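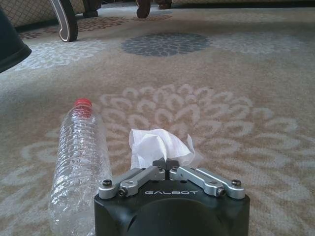
Rebuilding a quiz machine one frame at a time

Kulix was a puzzle game that existed for 7 seconds. It appeared in the background of a children's television serial, on a cabinet in a chip shop, and the characters never mentioned it again. Heloísa Pimentel has now released a playable version that runs in a browser window.

Pimentel works on database software during the day and began the rebuild in October. Her source was a home recording of the serial, which she stepped through and traced by hand. "The screen is at an angle and there is a sauce bottle over the lower left corner," she says. "I corrected the angle first. The corner I had to guess."

The visible part of the game shows coloured tiles sliding down a well with two exits. Pimentel logged the position of every tile in every usable frame and looked for a rule that would produce the same movement. Her first three attempts failed. The fourth, in which a tile changes direction when it touches one of its own colour, matched the recording except for a single tile near the top.

"I left that one alone," she says. "The animator probably moved it by hand. If you play level 2 it still goes the wrong way, and it goes the wrong way every time."

The rest had to be designed. The serial gives no score table, no end state and no sound apart from a low hum that may have been the fryer. Pimentel wrote 633 levels with a small generator, then discarded any that could be cleared without using both exits. The scoring runs to 900 points a level and is stored as a whole number – she had used fractions in an early build and found that totals drifted after long sessions.

The code is built on Adunham, a small drawing library, with the level data kept in a plain text file. Pimentel chose the library for its handling of fixed screen sizes. The game draws to a small internal picture and enlarges it by whole steps, so tile edges stay sharp on any monitor. Keyboard and touch are supported. Gamepads are not, and she has no plans to add them.

She has had one request more than any other, which is for Cukari, the racing game seen on the cabinet beside Kulix. "You see the title and half a car," she says. "I would be making up the whole thing and putting their name on it."

Her next job is a level editor, using the same text format. It already loads and saves, but undo works only for the last move – "and not always then", according to Pimentel. She expects to fix that before changing anything else.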